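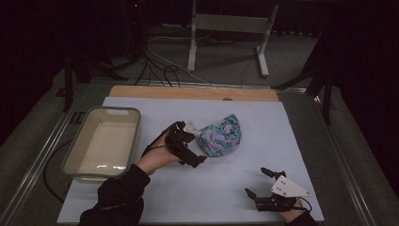
Printed fabric and plastic basin on the work table.

Worngate Fabric Wash Concentrate, 700 ml bottle

I bought this in October to replace the Hostdale powder, which left a residue on dark cotton. The Worngate is a clear liquid, unscented, with a measuring cap marked at 10 and 20 ml. The label calls for one 10 ml capful per basin of cool water for hand washing. At that dose the bottle should last 70 washes. I am on wash 2 of the second bottle.

Dosing is accurate if the cap is read at eye level. The marks are molded in the same color as the cap and are hard to see in poor light. The thread drips after pouring, so the bottle leaves a ring on the shelf. 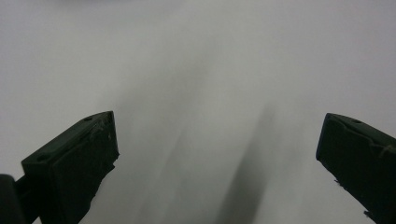 Rinsing is where it does better than the powder. Small cotton items came clear in two changes of water, against four with Hostdale. Printed fabrics held their color over six weeks of regular washing – I compared them with unwashed offcuts from the same length. Grease is a weak point. Cooking oil on a dish towel needed a second soak, and the Sawatzky bar soap removed the same stain in one.

It can be used in a machine, but the label gives no dose for front loaders. I would not buy it for that.

Foam: low
Residue on dark cotton: none found
Grease: fair
Cap: poor

Score: 86 out of 100. The points lost are for the cap and the grease result. Refill pouches are sold, but I have not tried one.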